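Bredodus bench arm, for staff kitchens, canteens and commissary prep
Supplied and set up by Hamdan, Durham

Overview | What's in the crate | Fitting | Staff | Price | Questions

In stock. Next install slots are December, then it goes quiet until the new year so get in early if you want it running before the break.

What it is

One arm, one two-finger gripper, one controller box that goes under the bench. Does the fetch and carry part of kitchen work. Picking things up off the counter, putting them down where the next person wants them, clearing the bench between runs. Does not cook. Does not chop. Please stop asking about chopping.

Built for kitchens that already exist. You keep your bench and your power points, and your people keep their jobs, more on that further down because it's the first thing everyone rings about.

Who buys it

Mostly places with a small kitchen and a long lunch. Trultmont has had theirs the longest, staff canteen, 305 meals on a normal day, two cooks and a kitchen hand on each shift. Care homes have asked. One school. Cafés less so, the benches are usually too short and there's always somebody's coat on them.

Not for food trucks. We tried. No.

Teaching it your kitchen

This is the bit that changed most since the last version of this page so read it even if you've read it before.

Every job gets run in simulation first. We model your bench, where the oven sits, where the outlets are, what the splashback does to the light. Then the arm practises the pick in there, from the gripper's own point of view, over and over, before anyone bolts anything down in your actual kitchen. Saves us a day on site. Saves you a day of us being in the way at lunch. 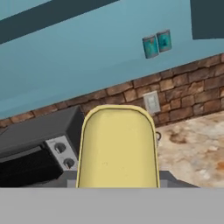 Each job gets 439 practice runs as standard before we sign it off. More if it's an awkward one. Smooth things are awkward, anything with a curve and no flat side to grab is awkward, anything standing close to an oven is awkward because the approach has to come in at an angle. You get the run log as a spreadsheet. Most people never open it, fine, but your safety person will want it.

Send us photos and measurments before the visit. Bench height, bench depth, distance from oven front to bench edge with the door open. Door OPEN please. We've had two installs now where it was measured shut.

If your kitchen changes, tell us. A new toaster in the wrong spot is a new job as far as the arm is concerned. Small moves we can fix remotely. Big ones need a revisit, see price.

What's in the crate

Arm with base plate
Gripper, fitted
2 sets of spare finger pads
Controller box and power lead
Stop button, wall mount, with 5 m of cable
Stop button, bench mount
Floor tape, yellow
Laminated card for the wall (English and French, ask for others)
Wipes, the right kind. Don't use bleach on the pads, they go sticky

Not in the crate: the bench, a surge protector, cable covers. Get decent ones.

Fitting

Allow one working day, two if your bench is stone. Stone benches need the clamp base and not the bolt base, say so when you order, the clamp base is the same price but we don't carry many.

Needs a normal outlet within reach of the controller. Not one shared with a kettle. Kettle and arm on the same outlet is the number one fault call we get and we'll tell you to unplug the kettle and then charge you for the call.

Clear space over the bench, nothing hanging. Ladles, utensil rails, the string of garlic someone brought back from holiday. All has to shift.

Network is optional. Works without it, you just don't get remote fixes.

What it changes for the people working there

Straight answer, the kitchen hand's day changes the most. The cooks' day hardly does.

At Trultmont the kitchen hand used to spend most of the morning going back and forth between bench and pass. That's gone, near enough. What came in instead was checking the arm at start of shift, wiping the pads, resetting it when it stops, and a lot more time on the actual food prep. Some people like that. Some don't. Yara Chamoun runs that kitchen and she was pretty blunt with us about it:

"First fortnight they hated it. It stops if you lean over the line, and everybody leans over the line. We moved the tape, then we moved it again. Now it's fine, people walk round it. I'd have liked someone to tell me to put the training on paid time from day one, because I had it down as ten minutes before shift and that went over badly."

So. Put the training on paid time. It's in the quote now as its own line so you can't miss it.

Other things we've learned off customers:

Tell people before the crate arrives. Not the same morning.

Name one person per shift who can reset it. Pay them for it if your agreement has a rate for that kind of thing, check with your union rep, we'll happily join the call.

Hours. We won't quote you a number for staff saved and we won't build you a spreadsheet that has one in it. Nobody at Trultmont was let go over the arm and they hired another cook after, though that was mostly the longer lunch. Your place is your place.

Noise is low but there is some, a whirr and a click. If someone on the team wears hearing aids have them stand next to the demo unit before you commit. It came up once and was a real problem, we swapped the motor covers and it got better.

It's slower than a person. Worth saying. A quick kitchen hand will beat it on any single pick. It's just still going at 2 in the afternoon when everyone's feet hurt.

Training

Henrike Teuber does all of ours. Half a day on site, hands on, whole team, then a 30 minute follow up by phone once you've had it running a while. She'll cover start up, stopping it, clearing a dropped item, cleaning, and what the light colours mean. Green running, amber waiting for you, red go and look.

Bring the sceptics. Henrike would rather have them in the room.

Cleaning and care

Pads wiped every shift. Arm wiped down end of day, damp cloth, no spray. Don't hose the bench with the arm on it. Base bolts checked monthly, the key is taped inside the controller lid, put it back there.

Pads last longer in some kitchens than others, depends what they're picking up. Change them when they go shiny. Spares are cheap, order a few at once and save the postage.

Price

By quote. Depends on base type, how many jobs you want taught and how far you are from Durham. Quote covers arm, simulation work, fitting, training, first year's support. Revisits charged seperately at the day rate.

Lease available, minimum one year. If you lease and it isn't working out by the end of month three we come and get it, you pay the months used and nothing else.

Questions we get a lot

Can it work with people right beside it?
Beside, yes. Over the line, no, it stops. That's on purpose.

Can it open the oven?
Not on this model. It'll set things down next to one. A person opens the door.

Does it record people?
The camera on the wrist looks at the bench. Nothing's kept unless you turn fault recording on, and if you do, put a sign up and tell your staff.

What if it drops something?
Goes amber and waits. Doesn't chase it.

Can we see one going first?
Yes, demo bench at Durham, mornings are best, ring ahead. Bring one or two of the things you'd want it to pick up, whatever your team handles all day. Clean please.

Left handed bench?
Fine, tell us when you order. The stop button goes on the other side.

Order or ask

Use the form or ring the Durham shop. Have your bench measurements handy, and who does your rosters, we'd like to talk to them too. Colour is white or grey. Grey takes a bit longer.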